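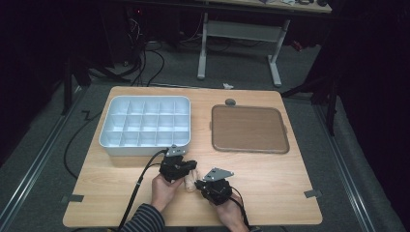 Thursday, late. Feet killing me. Bread class again tonight and I was late again, bus sat at Varnum for 16 minutes with the doors shut. Mirela had already scaled the flour so I just floured my hands and tried to look like I'd been there.

Rye this time. Sticky, mean stuff. Mine came out of the bowl like wet cement and I kept adding flour which Amnuay says is the one thing you don't do. He said it twice. Water on the hands, leave it alone. OK. Left it alone. Bit better by the second fold.

Need to feed the starter before bed!! It's been 2 days and it smells like nail polish. 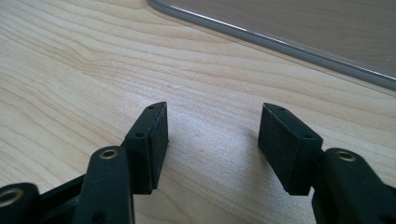 Also need a real scale, the kitchen one jumps by fives and salt is hopeless on it. Mirela got hers at Lopes, nine dollars, says go early before the good ones are gone. Maybe Saturday if the car's back. Could get the lame and a banneton too but no, rent.

Had the heel of Amnuay's loaf with butter on the way home. Caraway, dark, so good. Ate it standing up at the stop like a goose. Want mine to taste like that by June, when Mom comes. She'll say it's too sour, she allways does, then eat four slices. 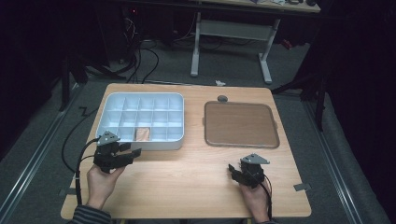 *White tray on the left, brown one on the right.*

To do: starter, call Mom, wash apron, pay for the next 9 classes (ask if they take checks). Teh oven at home runs hot so knock it down a bit. Bed now.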